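Open day review: the Vemden two-finger gripper on the Frade sorting cell

I went to the Clarkmont open day in July to look at one product, the Vemden two-finger gripper, which I had been considering for a small packing line. Clarkmont is the regional distributor. They had it running on a single arm as part of the Frade sorting demo, and visitors could stand at the table for as long as they liked. I stayed for most of the morning session and came back after lunch for the load test. These notes cover the gripper mainly, with some remarks on the cell and the software where they affect the result.

The hardware

The Vemden is an electric parallel-linkage gripper with two jointed fingers and replaceable tips. Clarkmont quotes $1489 for the gripper with one set of narrow tips, or $1336 without tips if you plan to make your own. The controller is included in both prices. The cable to the robot flange is not, and I would ask about that before ordering, as the connector is not a common one.

The unit mounts on a standard bolt pattern. The demonstrator took it off and put it back on with a single hex key in under five minutes, including the time needed to route the cable. The linkage plates are held by small screws that can be reached from outside, so a worn plate can be changed without removing the whole gripper from the arm. I checked the play at the fingertips by hand with the power off. There was a little side movement on the demo unit, more than I would like for pin insertion but acceptable for sorting and packing.

The narrow tips are good for getting under an edge and poor for anything soft and heavy. They put all the force on a small area. For a general line I would want the padded tips as well, which are sold separately.

The demo task

The Frade cell is simple. The arm works over a tabletop next to an open bin, and the job is to pick up mixed packaging waste, such as crumpled paper and foil bags, and drop it in. There is no conveyor. Objects are placed by hand, and a camera locates them. Clarkmont picked this material on purpose, as crumpled items have no fixed shape and no good flat face to grip.
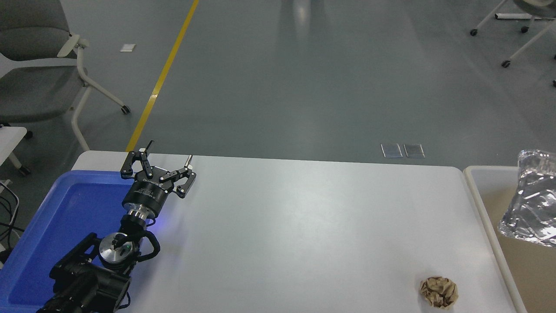 A reader of the first draft of this review, Tukmont, replied that crumpled paper is too easy a test: it compresses, so almost any grip will hold it, and a stiff folded carton would say far more about the fingers. I agree in part. Paper is forgiving once it is between the tips, but the approach is harder than it looks. The outline changes with every fold, and a finger that comes down a little off center pushes the ball away. The stiff carton is a fair request and I would like to see it added.

Results

I kept a tally during the morning session. On paper, the arm missed the first grip now and then and usually got the item on the second try. When it missed, it backed off, looked again, and chose a new angle, all without operator help. The retry added several seconds each time. On foil, the results were worse. Shiny material confused the locating step more than the gripping step, and I saw the fingers close on air beside a bag more than once. With the lights over the table turned down, the misses on foil became less frequent. Anyone planning to handle reflective packaging should budget for controlled lighting.

The gripper itself did not drop anything after a confirmed grip. Grip confirmation is read from finger position and motor current, and the threshold can be set per item type. On thin foil the default threshold was too high, and the arm let go of a bag it was already holding in order to try again. The demonstrator lowered the setting from the menu and the problem went away.

Cycle time is moderate. One full pick, move, and release took about 19 seconds at the demo speed. The cell was running at reduced speed because visitors were standing close to it, so I would not use that number for planning. Clarkmont would not give a figure for full speed in writing, only that it depends on the arm.

Load test

The afternoon test used a steel block of 1256 grams held with the padded tips. The arm lifted it, stopped hard in three directions, and held position. The block did not slip. The motor housing was warm to the touch afterward but not uncomfortable. With the narrow tips the same block turned slowly in the grip, and the demonstrator ended that run early.

Software

Setup is done through a browser page. It is plain and quick to learn - open width, force, speed, and threshold are all on one screen. Settings are saved under item names, and switching between them takes one line in the robot program. What is missing is a log. The page shows the last error and nothing before it, so if a fault happens overnight you will only see the most recent one. Clarkmont said a log is planned but gave no date.

The manual is short and mostly clear. The wiring section needs work. Two of the diagrams use different names for the same signal, and I had to ask which was correct.

Noise

Low. The fingers make a light click at full open, and at normal talking distance I stopped noticing it. The arm was louder than the gripper.

Good points

Easy to mount and service
Holds well once the grip is confirmed
Clear settings page
Useful retry behavior in the Frade software

Weak points

Side play at the fingertips
Default threshold too high for thin foil
No fault history
Flange cable and padded tips cost extra

Who should consider it

For sorting light, irregular items at a moderate pace, the Vemden does the job at a fair price. For precise assembly I would look elsewhere. I have asked Clarkmont for a loan unit to run on our own arm with folded cartons and padded tips - if it arrives, I will add the measurements to this page. The open day runs again on a Friday in the fall, and booking is through the distributor.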